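About Ilgate School of Floral Design

Ilgate School of Floral Design offers practical training to adults who wish to work with cut and dried flowers, whether as a trade or as a serious pastime. The school began in a former seed store on Prullier Street with a single evening course and now teaches in 2 studios at the same address.

The certificate program runs for 28 weeks and opens each September. Students study stem care, color, wiring, event work, pricing and the running of a small shop. Class size is limited to 14 pairs, and all students are assessed on work completed during the term. There is no final written test.

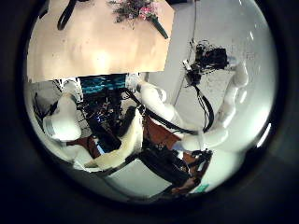

Pink and mauve blossoms with dark green leaves.

The school buys from growers within the Brokotden valley whenever the season allows. In winter, when local supply is limited, teaching turns to dried material, bulbs and evergreen work. Green waste is composted by the Hajdu Nursery, which also receives our students for a week of field practice in May.

Last year 143 students enrolled in our short courses and 31 completed the full certificate. Graduates have gone on to positions in retail shops, hotels and funeral homes, and several have opened businesses of their own.

Applications for the certificate program are accepted until the end of July. Applicants do not need earlier training, but they are asked to attend an open evening before enrolling. The office is open on weekdays from 9 a.m. to 4 p.m. during term.

Shared 28 times
2 comments

Related pages
Certificate Program: Fees and Dates
Short Courses for Beginners
Field Practice at Hajdu Nursery
Finding Us on Prullier Street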